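Metal Cups and Wooden Tables: What Everyday Things Are Made Of

Brellthorpe Learning Pages – Materials, Part 10
For readers aged seven to eleven

Every object in a home or a school is made from one or more materials. A material is simply the stuff that something is made of. Wood, metal, glass, wool and plastic are all materials. The person who designs an object has to choose its material with care, as each one behaves in its own way.

This page looks at two materials that are often found together at mealtimes: wood and metal. Words printed in the list at the end are explained there.

Wood and its lines

Wood comes from the trunks and branches of trees. A tree grows a new layer under its bark, and in many countries it does so once a year. When the trunk is sawn into boards, the layers appear as lines. These lines are called the grain.

The grain may be straight, wavy or curved into loops. It depends on how the tree grew and on how the saw passed through it. A loop or a long oval often appears where the saw has cut across layers that bend. Two boards cut from different trees will not have exactly the same grain.

A wooden tabletop is usually given a finish, such as oil, wax or varnish. The finish helps to keep spills from soaking in. A smooth finish also reflects light, and for this reason a table near a window or under a lamp may have a pale, shiny patch in which the grain is harder to see.

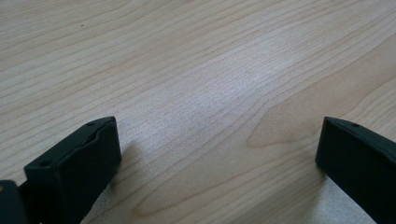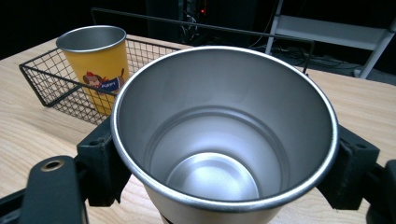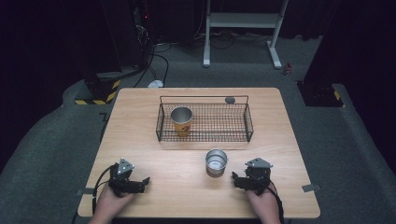 Page last changed: 25 February 2018

Metal cups

Stainless steel is a metal made mostly of iron, with another metal called chromium mixed in. Ordinary iron turns brown and flaky when it is left damp. This is called rusting. Stainless steel resists rust very well, so it is a sensible choice for cups, spoons, sinks and saucepans.

Look closely at the top of the large steel cup in the second picture. The rim is rolled, meaning that the edge of the metal has been turned over. A thin sheet of metal can have a sharp edge, and rolling it makes the cup more comfortable to drink from. It also makes the top of the cup stiffer.

The inside of a steel cup may be left as bare metal while the outside is painted or given a printed label. In the second picture the metal inside is a smooth grey, and the small part of the outside that can be seen is off-white.

Metal carries heat quickly. A metal cup with a single wall soon feels hot if it is filled with a hot drink. Wood carries heat slowly – a wooden spoon can be left in warm soup and its handle will remain comfortable to hold.

Baskets made of wire

Metal can also be pulled into long, thin wire. The black basket in the third picture is made of wire mesh, which is a grid with gaps between the wires. Mesh uses less metal than a solid sheet, and air can pass through it. Washed cups placed in a mesh basket will dry sooner than cups placed in a closed box.

Something to try

Ask an adult before you begin. You will need a metal spoon and a wooden spoon.

1. Leave both spoons on a table, side by side, for 13 minutes.
2. Touch the handle of each one.
3. Decide which feels colder, and write down your answer.

Most people find that the metal spoon feels colder. Both spoons are at the same temperature as the room, but the metal draws heat away from your fingers faster than the wood does.

Words to know

Chromium: a hard, shiny metal used in making stainless steel.
Finish: a thin coating that protects a surface.
Grain: the pattern of lines in a piece of wood.
Mesh: a sheet or grid with regular gaps.
Rim: the top edge of a cup or bowl.

Teachers may print this page for use in class. The next page in the series, Part 11, is concerned with glass.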